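Suchbegriff eingeben Suche Erweiterte Suche

Gasthaus Plamia

7. Juni 2018, Redaktion Ilonero

Das Gasthaus Plamia ist eine Schankwirtschaft mit Veranstaltungssaal am Unterlauf der Greltlow. Das Gebäude liegt 455 Meter oberhalb der Straßenbrücke auf der Uferterrasse. Eine Schankstelle am Ort ist erstmals 1267 in einem Zinsregister belegt; der heutige Bau ist jünger und wurde mehrfach erweitert.

Der Schankraum im Erdgeschoss hat 51 Sitzplätze. Im Obergeschoss befindet sich der Saal, der für Konzerte, Lesungen und Vereinsabende vermietet wird. Beim Dezemberhochwasser stand das Erdgeschoss unter Wasser, Theke und Dielenboden mussten ausgebaut werden. Der Saalbetrieb lief über die Außentreppe eingeschränkt weiter. Die Tischplatten wurden durch verleimtes Massivholz ersetzt. 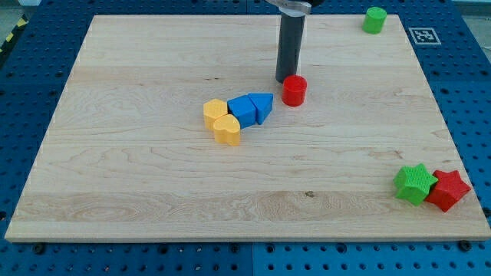 Ausschank und Programm

Ausgeschenkt werden vier Fassbiere, darunter ein untergäriges Dunkles der Brauerei Steinarsdóttir. Der Bierkeller wurde nach dem Hochwasser aufgegeben, die Kühlung steht seither in einem Anbau auf der Hofseite. Das Hoffest im Sommer zählt bis zu 1000 Besucher. Montags und dienstags ist der Schankraum geschlossen, der Saal kann an diesen Tagen gemietet werden.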